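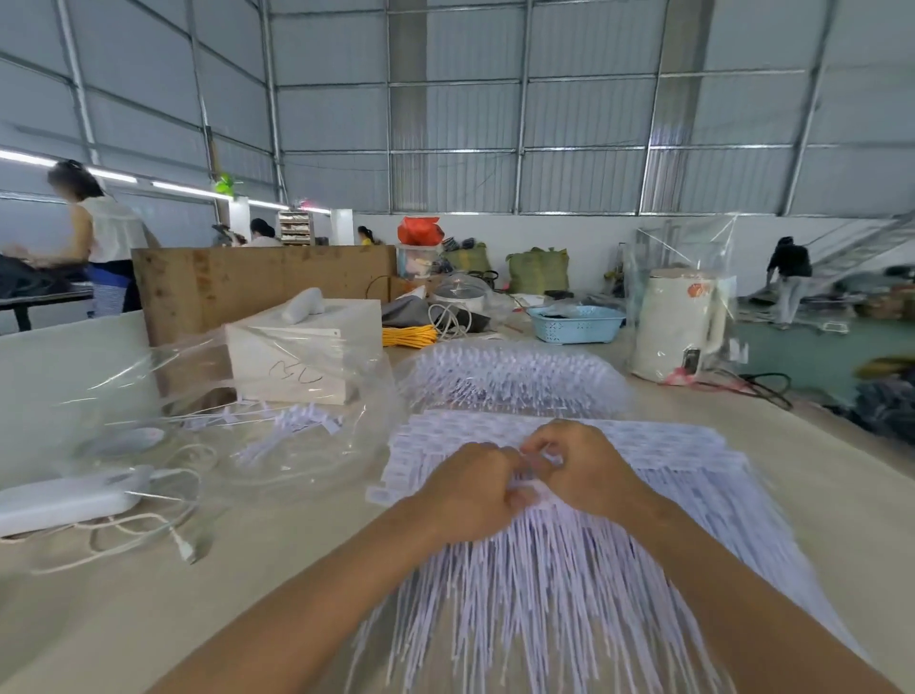

Dwivedi feeder

The Dwivedi feeder is a shop-built machine that separates string tags and seal tags from a bundle and presents them one at a time for attachment to a product. It was developed at the Naltimden shared workshop in Bostville as a replacement for manual separation, and is classed as a singulating feeder. A second unit, built from the same drawings with a wider tray, is in use in Dostden.

Background

Tags for garments and small goods are commonly supplied in dense bundles, with the heads aligned along one side and the tails or strings lying together on the other. Manual separation requires one hand to hold the bundle while the other draws out a single tag. The operation is difficult to automate. The heads overlap, and the thin tails cross and catch on one another when the bundle is disturbed.

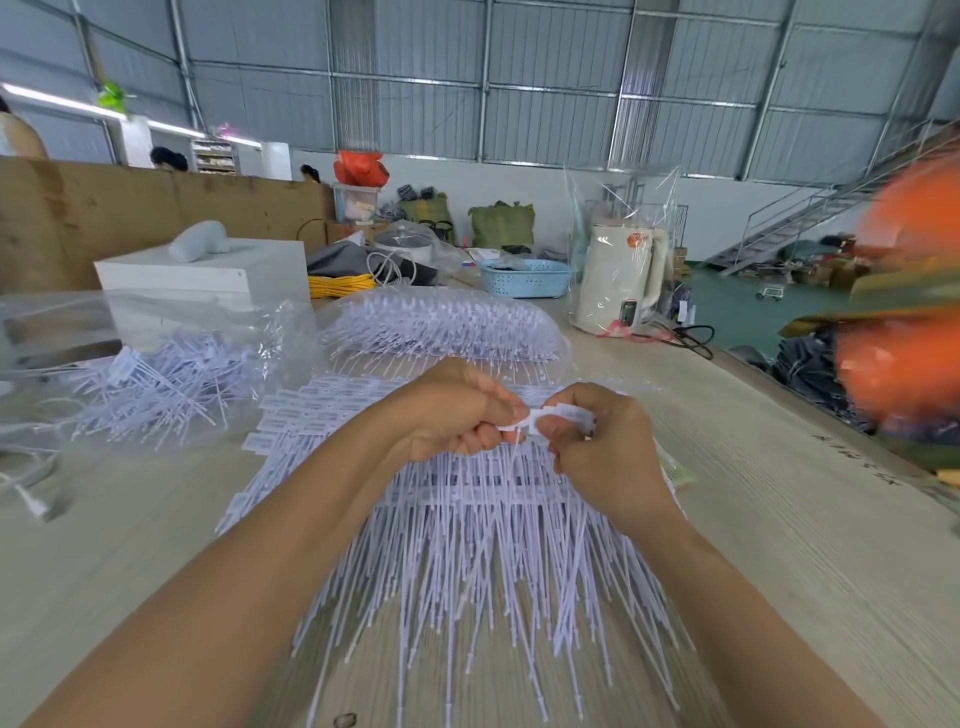 Manual separation of a white plastic tag from a bundle.

Commercial bowl feeders perform poorly with this material, as vibration tends to tangle the tails further. The Naltimden design therefore keeps the bundle stationary and moves only the pick head.

Construction

The base is a plywood tray with an aluminum fence at the head end. The bundle is loaded by hand with the heads against the fence and the tails hanging over a lowered front lip. A sprung bar presses on the bundle 18 mm behind the heads. The pick head travels on a single belt-driven axis and carries a suction cup of 4 mm bore. A stepper motor drives the belt, and a second motor lifts the cup. Control is by a hobby microcontroller board running a fixed sequence, with a vacuum switch as the only sensor.

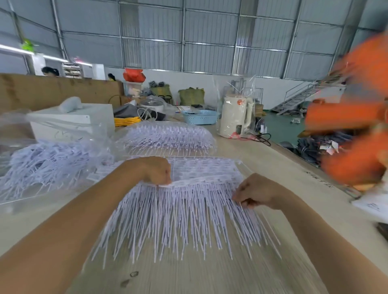 Loading remains the slowest step. Bundles must be squared against the fence before the bar is lowered, and any heads standing proud of the row are pushed back by hand. Tags that have become tangled in the bag are not suitable for the tray and are separated manually.

Operation

The cup lowers onto the outermost head, vacuum is applied, and the axis draws the tag clear of the bar in a straight line. If the switch reports no vacuum, the cycle is repeated once before the machine stops and lights a lamp. In a test run at Bostville, 2077 tags were fed with 19 stops, most of them double picks caused by static between adjacent heads. A grounded brush was later added to the fence.

See also

Bowl feeder
Pick and place
Vacuum gripper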